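Notebook, Thursday, started 9.40

Carrying on with the Tedport register. The job is still the same: one token contract per property, Aton holds the legal title through a holding company, and the tokens stand for shares in that company. The test building has 151 flats and commercial units under a single title, and we mint 100 tokens per unit on the test chain. Real issue sizes to be set by Belmiro once the lawyers have finished with the articles.

Transfer restrictions first. The contract calls the allow-list before every transfer and reverts if either wallet is missing or its check has lapsed. Lapse period is set to 359 days, which Kylie chose so that renewals fall before the yearly review and do not land on top of it. I had the comparison the wrong way round in the first build, so a wallet on its last valid day was refused. Fixed, test added. The test for an expired sender still passes for the wrong reason (it reverts on balance, not on the check). Fund the sender properly before trusting it.

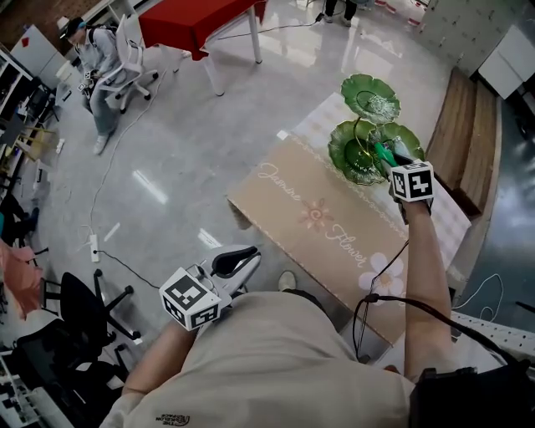 Rent distribution was the larger piece of work. The old version looped over all holders and paid each one, and it ran out of gas on the bigger test sets. Replaced with a running total per token: each payment in raises the total, and a holder claims the difference between the current total and the figure stored at their last claim. Transfers have to settle both sides before the balance moves, otherwise the buyer collects rent earned by the seller. Contract layout is now three levels on one stem, much like the green plate stand on the gingham cloth: title company at the top, property contract below it, unit records at the bottom. The stem is the registry address, and everything looks up through that. Unit records never call each other.

Rounding: division leaves dust in the property contract after every payment. Currently carried forward into the next one. Belmiro would prefer it swept to the reserve at year end. Either works in code, but the reporting differs, so it needs a decision in writing.

Valuation feed. Undden supply a signed figure for each property and we store it with a time stamp. Contract refuses anything older than 30 days for redemptions but still allows ordinary transfers. Kylie asked what happens if the feed stops for good. At present redemptions stay shut until an administrator names a new signer, and that call needs two keys. Both test keys are on the same machine, so the two-key rule has not had a proper trial.

Hapeta sent their custody interface notes before lunch. They expect a whole-number token count and we pass eighteen decimals. Conversion goes in the adapter, not in the contract. Their freeze message has no reason code. Wrote back asking for one, as our log has a required field for it.

15.20. Full test run after merging the rent changes. Two failures, both in the court order transfer. The forced move skips the settle step, so unclaimed rent stays with the old wallet. Might be correct in law, might not. Question passed to Belmiro, tests marked pending.

To do:
Fund sender in expired-wallet test
Move second key to Kylie's machine
Adapter rounding for Hapeta
Dust policy in writing
Rerun gas figures with the claim method and paste them in here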